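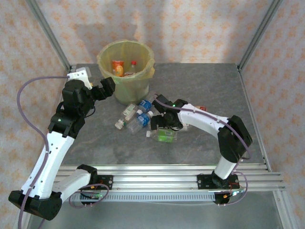 Thursday, September 3, 2026

First full week back at the Trundale hall. Clocked in ten minutes early and still had to park by the fence. They have put the notice up by the lockers now, so it is official. From January the second sorting line goes over to arms and the people on it get moved. Six of us. I am one of the six.

The letter says nobody loses hours before the spring. Two will go to the weighbridge, one to the baler, and the rest will be "cell attendants," a job that doesn't have a pay grade yet. I put my name down for that one. My knees are done with the baler and I don't like sitting in the weighbridge hut all day with the radio.

Spent the morning in the test room again. The work is plain enough. You lay out bottles on the tabletop, put the bin at the back, start a run, and write down what happened. The left arm and the right arm each have their own column on the sheet. If a bottle gets picked and dropped in the bin it's a P. If it gets picked and lost on the way it's an L. If the jaws close on nothing it's an N. Then you lay out more bottles. We did 192 picks before lunch. I had a lot of Ns before ten and fewer after the people from Erine changed something on their laptop. They don't always say what they change. I started writing the time down whenever they touch the keyboard, and the younger one asked for a copy of that, so I suppose it was useful.

Labels matter more than I thought they would. Crushed bottles are the worst. On the line I would grab a crushed one without looking. The arm comes down, waits, comes up a little and comes down again. I catch myself reaching to do it and have to put my hand back in my pocket.

Shift on the real line after lunch. Belt stopped once for a garden hose, once for a wet duvet. The counter by the door said 2315 kilos when we finished, a low day. I don't see how an arm deals with a duvet. I asked at the meeting and was told large items will be pulled out earlier, by hand, at the front. So there is hand work left, only it is at the cold end of the building by the doors. I wrote that down to ask about jackets.

The noise is the thing I keep noticing. In the test room you can talk in a normal voice. On the line I have worn ear protection for years and I still come home and turn the television up. I won't miss that. I will miss standing across from the same faces, even if we mostly talked with our hands.

The Obura site went over last year and one of their crew came to the meeting. She said the first two months were mostly clearing jams and filling in forms, and her back was better. She also said she gets bored by three o'clock. I believed both.

Training is at Ivby, the week after next, two days, lunch included. Need to find the steel toe boots without the split and hand in the form with the bank details. Also ask about the pay grade again, in writing this time.

Soup for supper. Bed early, I'm on at six.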